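Resetting a Shared Desk at the End of the Day

Shares 259 | Comments 15

Shared desks are to be returned to a clear and usable condition before the room closes. Allow 15 minutes. Begin by removing all books, papers and small items from the working area, then wipe the surface from the back toward the front edge with a clean, folded cloth. Flowers may remain, provided the vase is lifted and the desk beneath it is wiped. 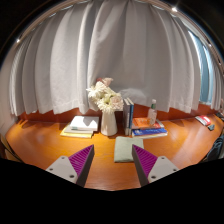

Reading Room Services, Stastano Library

Return books in small groups. Large volumes should lie flat, with the heaviest at the bottom; two or three others may stand upright beside them. Bottles must be closed before they are placed on or near any book. Keep the vase toward the center of the desk and leave the front clear for the next reader.

Fold the cloth again when the work is finished. Bags must not be left overnight. Items found after closing are to be handed to Renata Ledesma at the service counter, extension 567, and will be held until Sunday.

2 people found this page useful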